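Household Handling Data Collection
Progress report to the Koppel program office
Prepared by Olaia Lozano, May 17, 2023

Where we are

Collection for the garment part of the project is under way in both locations, Nultberg and Turkulby. We have 717 accepted demonstrations against the first milestone of 150 per task family, and all four families that were open at the start of the period have passed that mark. The fifth, two-handed work on trousers and other heavy items, opened in March and is the one still short. It stands at 70, and those are included in the total.

The rest of this report covers how the material is being gathered, what we have had to change, and what we need from you before the next period.

Collection

All demonstrations are recorded in lived-in homes with hand-held grippers, one in each hand for the two-handed tasks. Operators work on whatever surface the household would normally use. For folding that has mostly meant beds, with a few kitchen tables and one ironing board in Turkulby. We do not clear the room first. The proposal asked for ordinary surroundings, and Marcelino Campos, who schedules the visits, asks households to leave things where they are.

Each visit follows the same order. The operator calibrates both grippers, records a few short warm-up takes that are thrown away, then works through the task sheet. A take starts with the garment lying as it was dropped and ends when the operator opens both grippers and moves them away. Takes where a garment falls to the floor are kept if the operator picks it up and finishes. They are labeled as recoveries and counted separately in the index.

Denim has been the slowest material. It is stiff at the waistband and heavy at the legs, and it tends to slide off a bedspread once part of it hangs over the side. Operators now take hold of the waistband before anything else, which has cut down the number of abandoned takes. 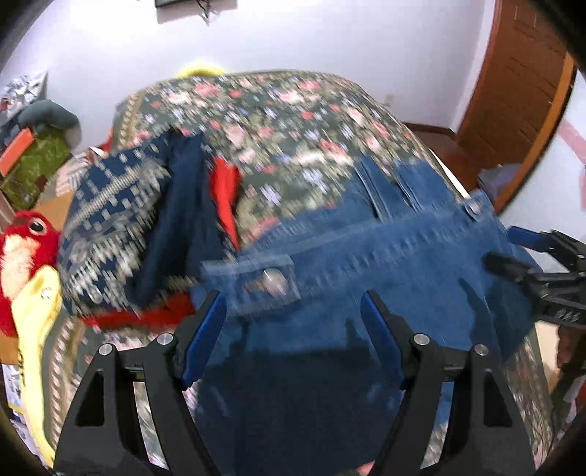
Two-handed denim task on a bed, seen from one of the hand-held grippers. The second gripper is at right.

Gonzalo Carrasco reviews every take before it is accepted. He checks that the tracking held from start to finish, that both recordings line up in time, and that the label matches what was done. The most common reason for rejection is lost tracking when a gripper is brought very close to a dark fabric. Motion blur on fast pulls is the second. We have not asked operators to slow down across the board, as that would give us examples nobody would want a machine to copy – but the task sheet now asks for a short pause before each new grasp.

Changes since the last report

The finger pads were wearing through sooner than planned, so they are now swapped on a fixed schedule and the swap is noted in the log. Estíbaliz Echevarría rewrote the labels for partial folds after two reviewers kept disagreeing on them. Older takes have been relabeled to match. File transfer from Turkulby was moved to overnight.

Training

Noelia Bermúdez ran a first training pass on the towel and shirt takes using the Vandura pipeline. It was meant as a check that the data loads and the timing is right, and it did that. We are not reporting success rates from it. The two-handed takes will go in when there are enough of them to hold some back for testing.

Next period

The target for two-handed work is 240 accepted takes. To get there we plan to add a second operator in Nultberg and to move the remaining single-hand visits to the end of the schedule. We also want more variety in the bedding, as plain light covers are overrepresented in the earlier takes.

Decisions needed

Approval to move unspent travel money to operator hours in Nultberg. The amount is in the attached budget sheet, line six.

Confirmation that recovery takes may be included in the public release. The consent forms cover them, but the release plan does not mention them.

A contact on your side for the storage renewal. The current agreement runs out before the next report is due.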